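**Mellville, July 2022**

**Paltska releases Grindetdale 8, a water-based starch adhesive for corrugated board**

Paltska, a maker of adhesives and coatings for the packaging trade, today released Grindetdale 8, a starch adhesive for single-wall and double-wall corrugated board. The product replaces Grindetdale 507, which will remain on sale to existing customers until February.

Grindetdale 8 is supplied as a dry powder and mixed with water at the plant. It contains no added borax. Bonding strength in the finished board comes from a modified corn starch made at the company's Mellville site, where a second mixing line was put into service earlier this year.

## Background

Corrugated board is made by gluing a fluted paper layer between two flat ones. The glue is applied to the tips of the flutes, and the starch in it swells and sets when the board passes over heated plates. If the glue sets too early, the bond is brittle. If it sets too late, the board leaves the line with soft edges and tends to warp in the stack.

Most starch adhesives use borax to control thickness and tack. Board makers have asked for products without it, mainly to simplify handling and labeling at the mixing station. Earlier borax-free mixes from Paltska held well on light papers but lost tack on heavy recycled liners, and the company withdrew one of them in 2019.

"The heavy liners were the whole problem," said Kgomotso Nkuna, technical director at Paltska. "Recycled fiber takes up water at a different rate from one roll to the next. We changed the grind of the starch and the order of mixing, and the thickness now stays steady through a normal shift."

## Trial results

The adhesive was run at the Zwane board plant over two production periods. Operators used the existing glue units with no change to rollers or blades. Plate temperature was lowered once, at the start of the first period, and then left alone.

Trial board was tested for pin adhesion, edge crush and warp. Pin adhesion on single-wall board was equal to that of Grindetdale 507. Edge crush was slightly higher on double-wall board and unchanged on single-wall. Warp was lower in both grades, with the larger gain on wide sheets.

"We had expected to spend the first week adjusting the glue gap," said Lizelle Adams, production manager at Zwane. "It was set on the first morning. Cleaning the tanks took less time as well, although we had new filters in by then, and I would not put all of that down to the glue."

One limit was found. At very low line speeds, such as during a reel change, the adhesive thickens sooner than Grindetdale 507. Paltska advises keeping the circulation pump running during stops and has added a section on this to the mixing guide.

## Supply and storage

Grindetdale 8 is sold in 50-pound paper sacks and in 1000-pound bulk bags. Sacks should be kept dry and off the floor, and opened sacks should be folded shut and used first. The powder can be handled with the same feeders used for Grindetdale 507. The two products should not be mixed in one tank -- a full rinse is needed between them.

Mixing guides and safety data sheets are available from the Paltska sales office. Plants that hold a current supply contract can change over at the same price per sack for the rest of the contract term.

## Images

Cardboard storage unit with two drawers; textured beige surface with small dimples; open corrugated box with a window cut in its front face.

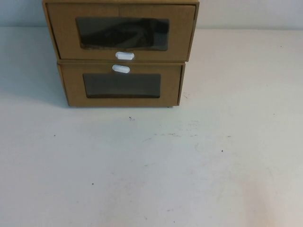
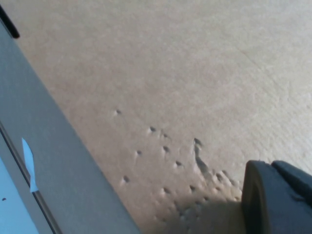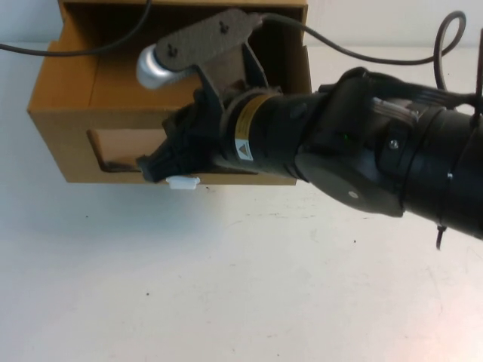
## Technical support

Changeover visits can be booked through Olanrewaju Lawal, field service lead. A visit covers tank rinsing, the first mix, glue gap and plate temperature, and a set of pin adhesion tests on the customer's own board. Plants running more than one corrugator should book each line separately.

Customers who wish to stay on Grindetdale 507 until February should confirm volumes with the sales office so that production can be planned. Orders already placed will be filled as written.

## About Paltska

Paltska makes starch adhesives, cold-set glues and water-based coatings for board mills and box plants. Its laboratory and main production site are in Mellville.

**Press contact:** Yolandi Matlala, Communications, Paltska, Mellville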